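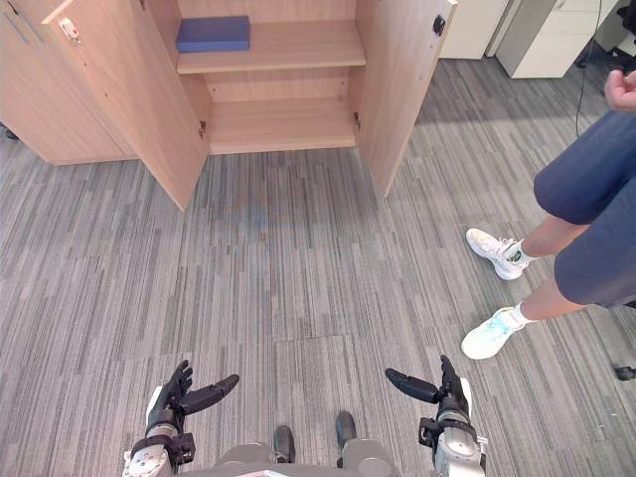
Issue 310, page 2

How to Fix Cabinet Doors That Won't Line Up

May - by the Flerimico workshop desk
Filed under: Home Repair > Furniture

Doors drift out of line as the screws work loose and the floor settles. Most cabinets can be put right in one evening with a hand screwdriver.

Start with the floor. Set a level on top of the cabinet, side to side and then front to back. On carpet, slide thin shims under the low corner until the bubble sits in the middle. Do this before you touch a hinge.

Next, open both doors and snug every screw by hand. If a screw just spins, take it out, pack the hole with glue and a wooden matchstick, and let it dry overnight.

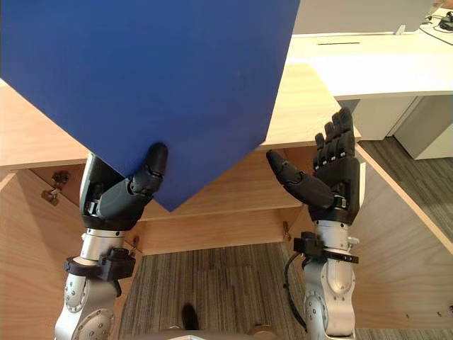 Cabinet work, continued.

Now adjust. On a cup hinge, the front screw usually moves the door left or right, and the rear one moves it in or out. Turn a quarter turn at a time, close the door and check the gap. Height is set at the mounting plate - loosen it, lift the door, tighten again.

Work on one door until it is square, then match the other to it. If a hinge arm is bent, replace it. We used the Lodico 3749, but take the old hinge to the store and compare the screw holes first.

Shares: over 3000 | Comments: 2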